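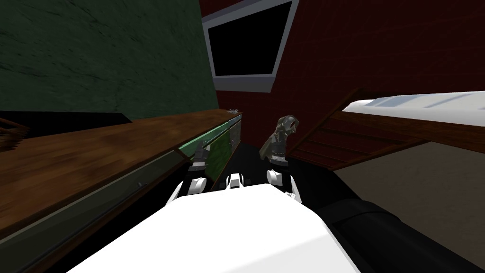 Simulated house, robot's own view, holding something in its right gripper

Flinico open day — what can the kids drive and is it worth the trip?

Posted in Days Out and Clubs, Girodbridge, 2 replies

Thinking of taking my two to the Flinico open day in June. The leaflet says "robot demonstration" and then a lot about a simulated house. Picture at the top and the one further down are both off their page. So is it a real robot we get to see or is it all on a screen? Mine are 7 and 11, the little one gets bored fast if he can't touch anything. Also I can't make sense of the pictures. Why is everything on a slant? There's a staircase and a red wall, both leaning over like a ship going down. And in the second one, which I'm guessing is the view from the hand, what is it over? Looks like a strip of wood with glass down one side. Is that the landing?

Parking as well if anyone knows. And do you have to book. Thanks in advance, typing this at work

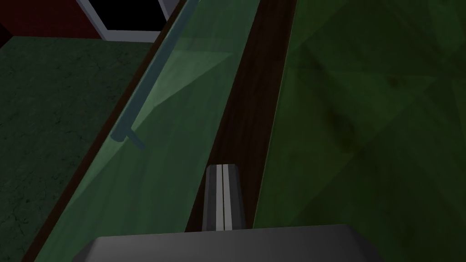
2 replies

mossbank_tam

Went last year. Screen only for the house bit, no real robot in that room. You get 5 minutes each at the controls, and the queue is the long part. My daughter loved it, my son wandered off to the biscuits.

Parking is awful, use the Sayegh car park and walk over. It was 2,000 people over the whole day according to the bloke on the gate, felt like more.

ruddle

Bit more detail as I've done it twice. You do need to book, it's free but the slots go. We had number 328 on our ticket and still got a turn before lunch so don't panic if yours looks high.

The slant — the view goes with the robot, so when it leans so does the house. You stop noticing after a minute. Staff can switch you to the gripper view too, ask them, they don't always offer. Your second picture looks like that one to me. Two fingers shut together over the wood, green glass panel on the left with a thin rod or handle on it. Wether it's the landing I couldn't say, could be a ledge of some sort. The red wall turns up in both so it's the same bit of house anyway.

No idea what the thing in the gripper is in the first one, some kind of cloth or a soft toy? When we went the job was picking things up and putting them down somewhere else. Harder than it looks, I dropped mine over and over. An 11 year old will be fine, for a 7 year old ask for the slow setting.

For touching stuff go next door to the Lilis table, they had loose parts out and didnt mind sticky hands. Go early, it gets hot in there by the afternoon. Tea is cash only.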